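Sustell Countertop Water Filter – Set-Up Guide
Section 4: First installation and first use

Please read this section to the end before you open the cartridge bag. The cartridge must not stay out of its bag for a long time before it is put in the housing. If you have the under-sink model from Brenance, do not use this section. The connections are different and the steps are in the other booklet.

4.1 Before you begin

Choose the place for the filter near the faucet. The hose is short, and it must reach the faucet without being pulled tight. The surface should be flat and clean. Do not put the filter over the edge of the sink, also not partly.

Check that your faucet has a removable aerator (the small screen at the end of the spout). Faucets with a pull-out spray head cannot be used with this filter. The pressure inside the spray hose can become too high, and the hose may come off.

You need:
The filter housing with its cap
One cartridge, type 946
The diverter valve with two rubber washers
A soft cloth
An adjustable wrench, only if the aerator is stuck

4.2 Connecting the diverter valve

1. Turn off the faucet. Unscrew the aerator by hand, counterclockwise as you look up at it from below.

2. If it does not turn, wrap the cloth around it and use the wrench with little force. The cloth protects the finish.

3. Look inside the spout. Remove the old washer if it has stayed there.

4. Put one of the new washers in the diverter valve. It must lie flat. A washer that is folded on one side is the most usual cause of dripping.

5. Screw the valve on the spout by hand. Stop when it feels firm – do not use the wrench for this step.

Note: Keep the old aerator in a safe place. You will want it again if you move to another home or remove the filter.

4.3 Preparing the surface

Wipe the place where the filter will stand and let it dry. The rubber feet hold well on stone, tile and laminate, but they do not hold on a surface with oil or crumbs. On natural stone we recommend to lift the filter one time each week and wipe under it. Water that stays under the feet for many days can leave a ring, and vinegar or lemon must not be used to remove it. 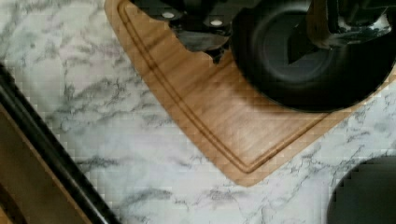 Leave a free space of 4 inches above the cap so that you can open the housing later without moving it. When the filter must stand under a low cabinet, pull it forward before each cartridge change.

4.4 Inserting the cartridge

1. Wash your hands.

2. Open the cap of the housing counterclockwise. The black ring in the groove must stay in its place. If it falls out, rinse it and press it back with your finger.

3. Cut the cartridge bag along the line. Do not touch the open end of the cartridge.

4. Lower the cartridge in the housing with the open end down. Press until you feel that it sits on the pin.

5. Close the cap by hand until the two arrows meet.

Caution: Use cold water only. Hot water damages the cartridge, and after this it does not filter correctly, even if the water looks clear.

4.5 First flush

1. Push the hose on the side outlet of the diverter valve and tighten the nut.

2. Set the valve to "Tap" and open the cold water slowly.

3. Turn the valve to "Filter". Air will come out first with some noise. After that the water may be gray from fine carbon dust. The dust is harmless, but do not drink this water.

4. Let the water run for about 8 minutes. You can use it for plants.

5. Turn the valve back to "Tap", wait a moment and look at all connections. If you see drops at the valve, go back to 4.2, step 4.

Note: White, cloudy water in the first days is only small air bubbles. Fill a glass and let it stand. The water becomes clear from the bottom up.

4.6 Date label

Write the date of installation on the label and stick it on the back of the housing. Change the cartridge after 5 months, or earlier if the flow becomes weak. If you install in July, for example, the next change is in December.

Spare washers and cartridges can be ordered from Adams. Give the type number from the cartridge, not the one from the box.

Text of this section: Palesa Msimang
Last revised Jun 14, 2026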